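Cell Technician (Two-Arm Bench), Inby Selano

Location: Testham, ground floor
Hours: Full time, early shift, 7:00 a.m. start
Reports to: Natalie Sugden, Hardware Lead
Start: February, or sooner if you can get out of whatever you're doing now

About the job

Inby Selano builds and runs small robot cells for picking and sorting. We are hiring one technician to take charge of one of them. It is called Stockdale, after the street our first office was on, and it has two arms, a wooden top, an aluminum frame and a long list of opinions about cable routing.

Stockdale spends its days moving toy fruit and vegetables in and out of a wire basket. You will not be asked to move the fruit. You will be asked why the left arm has started missing the fruit by the width of a finger, and you will be asked this before you have taken your coat off.

The previous technician, Severin Strebel, has moved upstairs to design grippers and has promised to stop coming down to adjust things. You will have his notebook and, for the first month, a good deal of his time.

What you will look after

The arms. Two of them, one on each side of the table, the left one on a base plate clamped to its rail. The clamps creep. You will check them with a torque wrench every morning, write down the reading, and resist the urge to give them an extra quarter turn for luck. Severin gave them an extra quarter turn for luck. There is a page about it in the notebook.

The cables. They run along the outside of the links, where you can see them, reach them and snag them. A cable that looks fine with the arm at rest may be tight as a banjo string at full reach, so you will run each arm slowly through its whole range after any work on it, with a hand near the stop button and your sleeves rolled up.

The grippers. Finger pads get swapped at 2000 cycles or when they go shiny, whichever happens first. After a swap you re-zero the opening, check that the fingers close parallel, and do 12 test grasps on the banana. The banana is our reference part. Please don't take it home.

The cameras. We look at the work from more than one place, including a low view that takes in the basket and the underside of whatever is coming down toward it. Each one needs its lens cleaned, its mount checked and its calibration run again whenever someone leans on it. People lean on it.

The layout. The basket sits on a round mat in the middle of the table. If the mat wanders, everything wanders. You will put it back.
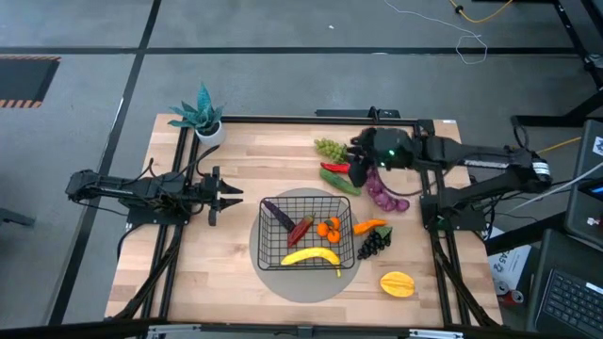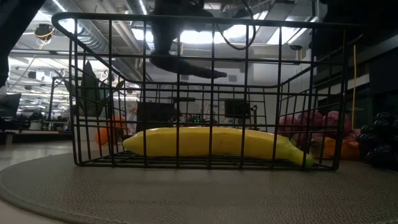

Stockdale with the basket on its mat and the banana in it.

A normal day

Power up, home both arms, clamps, cables, pads, cameras. Run the short check program, which is 83 moves long and takes just enough time to drink half a coffee. If it passes, sign the sheet and hand the cell to the operators. If it fails, you own the cell until it doesn't, and the operators will stand near you being supportive.

Afternoons are for repairs and for the spares shelf. We would like the spares shelf to contain spares. At present it contains two good motors, one motor labeled "good?" and a box of screws that fit something we sold.

Once a month you strip one gripper down completely, clean it, replace what is worn and put it back together. There should be nothing left over on the bench afterward. We mention it for a reason.

You should have

A couple of years of hands-on work with machines that move. Robot arms would be ideal, but we have had good luck with people from printing presses, packaging lines and, once, a bowling alley.

Enough electrical knowledge to crimp a connector properly and to find the one that somebody else didn't.

The ability to read a log file without sighing loudly. Quiet sighing is fine.

Comfort with a command line. You will be starting programs and changing settings in a text file. Evie Blackburn writes the software and will teach you the rest, at speed.

Legible handwriting. The maintenance book is on paper and is going to stay on paper.

You do not need a degree. You do need to be able to kneel on carpet tile, since half the bolts that matter are on the underside of the frame, and to lift one end of an arm while a colleague lifts the other.

You might not enjoy it if

You like every fault to have a single cause. Last fall we had a drift on the right arm that took some 100 hours to run down. It was a loose clamp, a worn pad and a wrong number in a file, all at the same time, each covering for the others.

You need to see the finished product go out the door. There isn't one. The basket gets filled and then it gets emptied.

What we offer

A salary we will tell you in the first phone call, so you don't have to sit through three interviews to find out. Paid vacation, health and dental from the first day, a tool allowance you can spend on tools you choose yourself, and a locker that locks. Overtime is rare and paid.

How to apply

Send a resume and one page, no more, about something you fixed. Tell us what was wrong, what you first thought was wrong, and how long you believed it. Chelsea Hulme reads all of these and answers every one, usually within two weeks.

If we like your page, you will talk with Natalie by phone and then spend a paid half day with Bożena Wilczyńska, who runs the cell next door. She will give you a gripper with a fault in it and a set of hex keys. You may ask her anything you like except what the fault is.

Put "Stockdale" in the subject line. Applications stay open until we fill the post.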